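Fornden water works, open afternoon in May

The tour began at the intake with Humaira Minhas, who runs the filter hall. Four sand beds are in use, each backwashed after 100 hours. Hardness at the outlet was posted as 393 - high, but normal for the borehole. 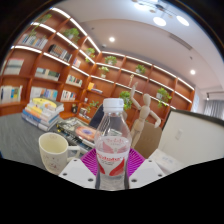

Bottled water, white screw cap.

Wajid Rind then covered pump duty and leakage. The Gerkberg main is 897 metres long and due for relining. 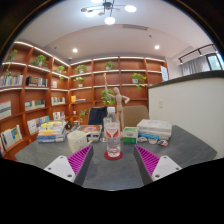 Water bottle on a red coaster, white cup to the left.

Questions closed at the lower gate.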